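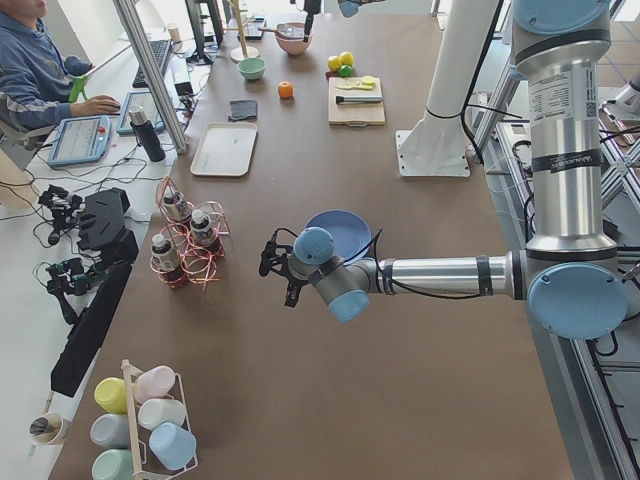

Figure 4. Robot arm with gripper at a work table.

4. Preparing and submitting a letter of intent

This section covers the first round of an application in Plunell, the grant portal used by the Vestgate research fund. Full proposals are covered in section 6. You need an active account and a confirmed email address before you start (see section 2).

4.1 Before you begin

Have the following ready:
Your host institution's name as it appears in the portal
The name and email address of each co-applicant
A project title of no more than 15 words
A project summary in plain text

The host institution list has 3,813 entries and is searched by name or city. Type at least four letters. If your institution is missing, choose "Request new entry" and fill in the short form. New entries are added in two working days, and you can keep working on your draft in the meantime.

4.2 Starting a draft

1. Sign in and open the Calls tab.
2. Find the call you want and select Start letter. Calls that are closed are shown in gray.
3. Choose your role. Only the lead applicant can submit.
4. Enter the project title and pick one primary field from the menu. There are 67 fields. A secondary field is optional.
5. Select Save draft. A draft number appears at the top right of the page.

Note: Write down the draft number. The help desk will ask for it.

4.3 Adding co-applicants

1. Open the Team page from the left menu.
2. Select Add person and enter the email address.
3. Choose a country and an institution.
4. Select Send invitation.

Each co-applicant gets an email with a link and has to accept before you can submit. Invitations expire after ten days. To send one again, select the arrow next to the person's name – you do not need to remove the entry first.

Caution: Removing a co-applicant also deletes any text that person has entered. It cannot be restored.

4.4 Entering the summary

The summary has two boxes. "Aims and approach" takes up to 2,000 characters and "Why this team" takes up to 1,000. Spaces and line breaks count toward both limits. The counter below each box turns red when you go over, and the page will not save until the text is shortened.

Formatting such as bold and italics is dropped when you paste from a word processor. Greek letters and superscripts are kept, but check them in the preview. Figures and reference lists are not accepted at this stage.

4.5 Checking and submitting

1. Open the Review page. Items that still need attention are marked with an orange dot.
2. Select Preview and read the PDF all the way through. This is the version reviewers receive.
3. Tick the two declarations.
4. Select Submit, then Confirm.

The status changes from Draft to Received and a receipt is sent to the whole team. If the receipt has not arrived after an hour, check your spam folder and then the status on the Calls tab. The status is what counts.

Caution: Calls close at 1:00 p.m. Central European Time. A letter that is open on your screen at that time is not submitted automatically.

To change a letter after submission, select Withdraw and reopen. The letter goes back to Draft and has to be submitted again before the deadline.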